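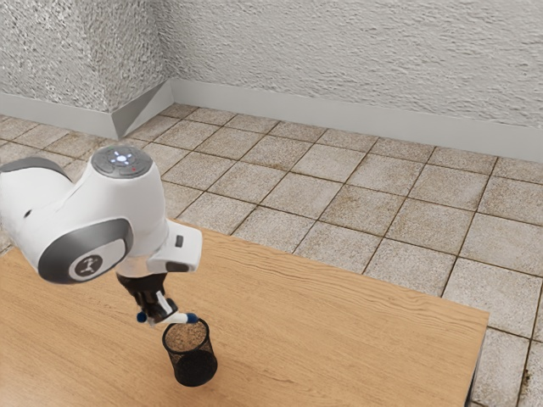 The table with the black pencil cup.

How do you keep a small craft corner nice when you share the room?

Posted by Ulla Engström
August 17, 2022
2 min read

Hello everybody. I am living in Prunham with my sister and we have one room for all our hobbies. I make little books from old envelopes and fabric, and she sews. My side is always full of paper scraps, buttons, stickers and tins which I love too much to throw away. Last week I wanted to find my good glue and I found 19 rolls of tape instead, but no glue. I would like the corner to be pretty and also useful, with my nice things where I can see them. The room is small, the window is on her side, and I can't make holes in the wall. What do you do with your scraps? Do you sort them by color or by kind?

Caris

I sort by color and I am very happy with it. I had everything by kind before — paper here, ribbon there — and I never used the ribbon. Now the greens live together in one shoe box, the pinks in another, and when I start a page I take only one or two boxes to the table. For the pretty things, try a flat tray on top of a shelf. I change mine every month. In May it had pressed violets and an old thimble, and now it has shells. Very small scraps go in an envelope, and when the envelope doesn't close anymore I make a collage from it, even if the collage is ugly.

Solberg

Just buy a cart with wheels. Mine has three levels and it was 32 dollars.

Brornavov

I also share a room, with my husband who builds model boats. We have put a curtain on a tension rod between the two sides, so no holes are needed. I pinned postcards and small paper stars on my side of the curtain with safety pins. It is light, so take a thick cotton or it will hang badly. About the glue: keep it in your sewing bag or your pocket apron, not with the paper. I say this after buying the same glue two times in one week.

Comments

Kerstin Engström: I am the sister. The glue was in the kitchen drawer.

Caris: Please show us the little books when the corner is ready!

Ulla Engström: Thank you all, I have started with the greens.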